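About Pludby

Pludby is a small firm that teaches robots to do handling work. We collect records of people doing everyday jobs with their hands, and we use those records to train machines to do the same jobs. Our customers are mostly packing firms, laboratories and makers of household goods.

The company was started by Sorcha Ó Dubhghaill, who had worked for Petersen on sorting lines and wanted to spend more time on the part that kept going wrong, namely picking things up. The first office was a room above a shop. We moved to our present floor when the second hand tool arrived and there was no longer space to use both and still open the door.

What we do

Most of our work is done with handheld grippers. A person holds the tool and does a task with it, such as folding a sheet or putting a lid on a box, and the movement of the tool is recorded. The recordings go to our software side, where they are checked, cut to length and labelled. Poor ones are thrown out. A model is then trained on what is left and tried on an arm at the customer's site.

The software we use for checking is called Unari. We wrote it ourselves and it is not for sale, though we do let partner firms use it during a joint project. Flernetti is our training course for new operators. It takes 5 mornings, and people with no technical background do as well on it as engineers do. Several of our operators came to us from catering and from sewing work.

Open days

We hold an open day every September and take smaller groups at other times of the year. Schools, customers and people who live nearby are all welcome. The limit is 30 visitors for an open day, and smaller groups are agreed by email.

A visit starts with a short talk at the whiteboard, where we go over what a recording is and what happens to it afterwards. After that we move to the tables and show the grippers in use.
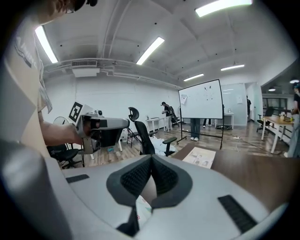 Visitors can then have a go themselves. Paper is the usual first task, as it is light and does no harm if dropped. Most people squeeze too hard to begin with and turn the wrist more than they need to. Our operators will show you how to stand and where to keep your elbow. We do not keep recordings made by visitors unless they have signed a form beforehand.

Questions come up all through the demonstration and we would sooner take them then than at the end. The one we hear most is whether the robot copies the person exactly. It does not. It learns from a great many recordings of the same task, and a single one makes very little difference.

A full visit lasts two hours. There is a break halfway with tea. School groups need two adults with them, and pupils should be old enough to hold the tool comfortably with one hand.

Working with us

New operators are taken on when a project calls for them, and posts are listed on the jobs page. Shifts are short, as the work is tiring on the forearm. We pay for the Flernetti mornings at the normal rate.

Firms that want to try out a task should send us a plain description of it and, if possible, a box of the items involved. We will say whether we think it can be done and what we would charge for a trial.

Please write to the office to book a place on a visit. Tell us how many of you are coming and whether anyone needs step-free entry.

Page last changed 14/10/2020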